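Packing up the Purnham flat

We moved out of the Purnham flat in March, after 18 years. The gallery follows the packing from the first shelf to the last load. Most of the captions are short. Where a room took longer than expected I have said a bit more about it.

The flat was on the second floor, with a lift that took one person and very little else. We booked Hunotmont Removals for the big furniture and did the boxes ourselves over 4 weekends. Their quote for the whole job, packing included, was £2,228. With our own packing it came down to £1,077, so that settled it.
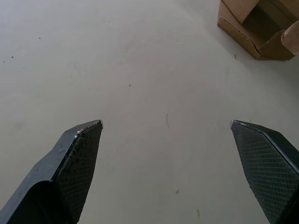 Books came first and used up most of the strong boxes. We kept them to half full and topped them up with towels or jumpers, as a full box of books is too heavy for the stairs. I got into the habit of leaving each box open until the room was finished – the brown cardboard one at the top right is an example – so that late finds had somewhere to go. Tape went on last, then the room name on two sides in thick pen.

Kitchen
Plates were packed on their edges with newspaper between them. Glasses went into the divided boxes we had from the wine shop. We kept back two mugs, the kettle and one saucepan until the final morning.

Hall cupboard
This held the hoover, the ironing board, old paint and a great many carrier bags. The paint went to the tip at Kakby Lane, which takes tins if the lids are on. The hoover stayed out to the end.

Front room
The Tăng lamp was the hardest thing to pack. The shade came off and travelled in a box of its own with pillowcases round it, and the base was rolled in a blanket and went in the car. The shelves were taken down the same evening. The screws are in an envelope taped to the back of the longest board.

Bedroom
Clothes stayed on their hangers, with a bin bag pulled up over each bundle and tied at the neck. It is quick to do and quick to undo at the other end. The bed was left for Hunotmont, who took it apart in a few minutes.

Last morning
Floors swept, windows shut, meters read. The van left at half past ten and we followed with the lamp, the kettle and the plants. Pictures of the new place will go on a separate page once the curtains are up.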